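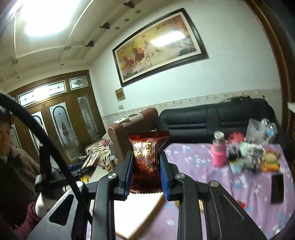 Snack table, 17/11/2025

Welcome to my very small gallery! I've been meaning to put these up for ages, mostly because Zainab Ogbonna keeps asking me which packets were which and I keep telling her the wrong thing. So here we are: the snack table, purple flowery cloth and all.

The shiny reddish-brown one at the top has gold writing running down the front in columns, and I do love a wrapper that makes an effort. I can't read a word of it (Siu-ming Tang has offered to teach me, we've got as far as "hello" and "more tea"). Look at those zigzag edges, though! I have a terrible habit of folding wrappers like that into little boats and leaving them on windowsills.

That bright pink bottle further back makes me happy every time I see it against the purple. Then you've got the carrier bag end of the table, red one and white one, which is how every snack table I've ever been near ends up looking. Thu Tô is a great believer in bowls. I'm a great believer in people rummaging.

On to biscuits, then. I like a plain cracker with tea, the sort with little holes in, and I'll happily eat them over the sink at midnight with a bit of butter. Hiếu Khổng dips his in condensed milk, which I was rude about until I tried it, and I've now got 2 tins in the cupboard. Lụa Ung prefers hers with nothing on at all and thinks the pair of us are animals.
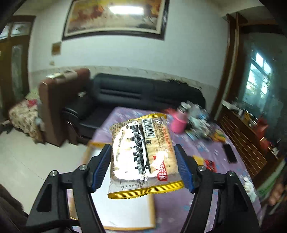 **How do you stop opened biscuits going soft?**

Tip them into a tin with a tight lid as soon as the packet's open, and keep them apart from cake, which makes them soggy in no time. If they've already gone a bit bendy, 5 minutes in a low oven and a proper cool on a rack usually brings them round.

The cracker packet has the pattern of the biscuits printed on it, holes included, with bold red characters down at the bottom right. One of them is 福, good fortune, and that one I do know! It turns up on a red paper square on my neighbour's door in Okham, so I felt very clever spotting it.

There's a little yellow packet and a red one over on the cloth too. I'm forever drawn to the small things at the side of a table, you can eat four of them and it still feels like you haven't started.

If you've got a favourite cracker, write and tell me, especially if I can get it in Prutow without changing buses.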